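Speaker notes: what I learned from trying to cancel a free trial
Setthorpe Computer Club, 21 November 2025

Opening (keep it short, people will still be getting tea)

Evening all. Last time I stood up here I talked about backups and went on far too long, so I've set a timer on my phone and you're allowed to heckle when it goes off. Tonight is subscriptions, and mostly the sort you didn't quite mean to sign up for.

Hands up if you've got something going out of your account every month that you couldn't name. (Wait. Let them laugh.) Right, mine was a photo tidying program called Eltitent. I took the free trial in spring to clear out duplicates, got bored after one evening, deleted it off the laptop and thought that was that.

It wasn't! Deleting the program doesn't cancel the payment. If you only remember one thing from tonight, please make it that one, and then you can nod off.

How I found it

I was looking for something else on my bank statement, a refund from the garden centre as it happens, and there was a payment to Skutness. Never heard of them. I nearly rang the bank and reported it as fraud. Skutness is the company that makes Eltitent, and the name isn't on the program anywhere I could find, only down in the small print of the receipt email (which was in my junk folder, naturally).

So search your email for the word "receipt" before you ring anybody. Then try "renewal" and "trial". Do the junk folder too.

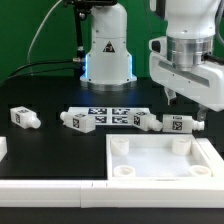 Cancelling, the long way round

The account page had a big green button for upgrading and no button for leaving. I went through the help pages and there's one on cancelling, but it sends you back to the account page. Round and round I went. I was on my second coffee by then and getting cross.

What worked was the billing tab, then "manage plan", then "change plan", and right at the bottom in pale grey letters, "I no longer want a plan". It asks you twice if you're sure and offers you 2 months free in between. Don't take the free months unless you want to be doing all this again in the new year.

Take a screenshot of the last page. I didn't, and had to go back and check it had gone through.

Getting money back

I'd paid about 70 pounds by then. I wrote a polite email with the dates, the amounts and the word "refund" in the subject line, and asked for the lot. They gave me half. I could have pushed harder and a few of you will tell me so in the break.

Compare that with Valente, the password manager I mentioned last winter. They emailed me a week before the trial ended, with a cancel link in the email, and it took one click. I ended up paying for it, funnily enough.

Things to do when you get home

Go through one month's statement and put a name to every payment.
Check the subscriptions list on your phone as well, it's kept separately from anything you bought on a website.
When you start a trial, put the end date in your calendar straight away, a couple of days early.
Use the same email address for all of them so the receipts land in one place.

(If time: the story about the printer ink plan. If the timer's gone, skip it.)

Questions, then the raffle. Handout is by the door, the big print ones are on the left.

Contact the club | © Setthorpe Computer Club | Back to top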